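Teaching by Hand: Tabletop Demonstrations Continue at the Plimstead Workroom

The Draso program on household object handling has entered its second stage of data collection. The first stage, which ended in November, was devoted to fixtures, file handling and the training of demonstrators. The second stage is concerned with the demonstrations themselves. Members who have asked how the work is carried out, and how they may take part, will find the main points set out below.

In the Draso program a person performs each task with a hand-held gripper. The demonstrator closes and opens the fingers directly, and the camera mounted on the tool records the approach, the grasp and the release from the position a robot's own wrist camera would occupy. The recordings are then used to train a control policy. No robot arm is needed while the demonstrations are being made, and a session can be held at any table of suitable height. Remote operation of an arm, which was the method used in the earlier Mokgethi trials, remains available for tasks that call for measured force. It is slower, and demonstrators need considerably more practice before their recordings are usable.

The Work Surface

Demonstrators are asked to begin each recording with the fingers fully open and the tool held still over the table. The opening moments give the policy a view of the surface before any contact is made, and they allow reviewers to confirm that both finger pads are in view. Containers belonging to the task may stand toward the far side of the table. Wood grain, cable openings and other ordinary features of the furniture should be left uncovered. A policy trained only on plain backgrounds has tended to perform poorly when moved to another room, and the program would like its recordings to reflect the tables people own.
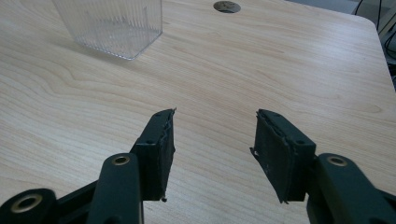
Care of the Finger Pads

The foam facing on the finger pads wears with use, and the edges are the first part to suffer. Ragged edges do not by themselves require a change of pads. A pad should be replaced when the facing has lifted from its backing, when a loose piece hangs across the gripping face, or when a light object slips repeatedly during an otherwise sound grasp. Pads are to be replaced in pairs, and the change entered in the session log before the next recording begins. Please do not trim the facing with scissors during a session - a change in the shape of the pad partway through a set makes the recordings hard to compare.

Pivots should be checked by opening and closing the fingers several times before use. Any stiffness or side play should be reported to the Bronow bench, which holds spare linkage parts for every tool now in circulation.

Choice of Objects

The object list for the second stage is drawn from items found at a bathroom sink or on a kitchen counter. It has 16 entries, among them tubes, small bottles, cups and folded cloths. Tubes deserve particular attention. The flat crimped end and the fuller body behave differently under pressure, and a grasp that suits one may fail on the other. For upright tubes the fingers should meet the two sides of the body squarely and close with only as much pressure as is needed to hold it. Squeezing hard enough to change the shape of the tube should be avoided, and caps must be tight before the session starts.

Printed packaging is welcome in any language. Glossy plastic will often show glare, and demonstrators need not turn lamps away or cover the label to prevent it. Reflections of this kind are common in homes, and the recordings are more useful when they include them. The printed face may be turned toward the camera or away from it, provided that the choice is varied over the course of a set.
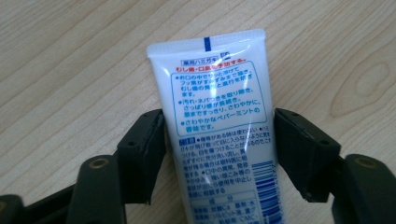 Recording Targets and Review

The target for this stage is 500 accepted demonstrations. At the close of the last reporting period, 107 had been accepted. Each recording is examined by 2 reviewers, who work separately and mark it as accepted, returned or withdrawn. A recording is returned when the approach is hurried, when the object leaves the camera's view before the grasp is complete, or when the demonstrator's free hand enters to steady the object. Failed grasps should be kept and labeled as such. They are stored in a separate folder and do not count toward the target.

Demonstrators are reminded to move at an even, moderate pace. A pause of a moment before closing the fingers, and another before releasing the object, makes the separate parts of the task much easier to mark during review.

Taking Part

Sessions at Plimstead begin at 10 a.m. and again at 2 p.m. New demonstrators attend a short introduction before their first recording and work beside an experienced demonstrator for the remainder of that session. No background in robotics is required. Those wishing to reserve a place should write to the program desk, stating whether they prefer the morning or the afternoon and whether they are left-handed, as the tool settings differ slightly.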